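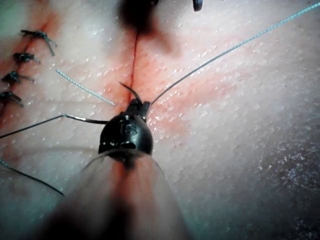 Home Projects Bench Notes About Contact
Search this blog Type and press enter

So the suturing rig finally has a wrist that behaves! Regular readers will know I've been building this arm in the shared workshop at Grorkgate since the spring, in the corner next to the lathe, and that the old wrist sagged every time it picked up a needle. A curved needle weighs next to nothing, so that was embarrassing.

The fix was boring. I swapped the drive cable for a thinner one from Carrasco (18 quid for a reel, ouch), re-cut the pulleys and spent most of October fiddling with tension. Ilze Lūse lent me her little spring gauge and I now know far more about cable stretch than I ever wanted to.

What still bugs me is the thread. Tying a knot is fine on its own, but once there are a few lengths lying across the skin the jaws want to grab the wrong one. I've started cutting mine to 28 cm, and slowed the wrap move down by 20 per cent, and I think it's helping (ask me again in a month).

Next job is the cable guide, which squeaks. I've got a bit of nylon rod from Brustwood to try, and if that's no good I'll have another go with brass.

Older posts Newer posts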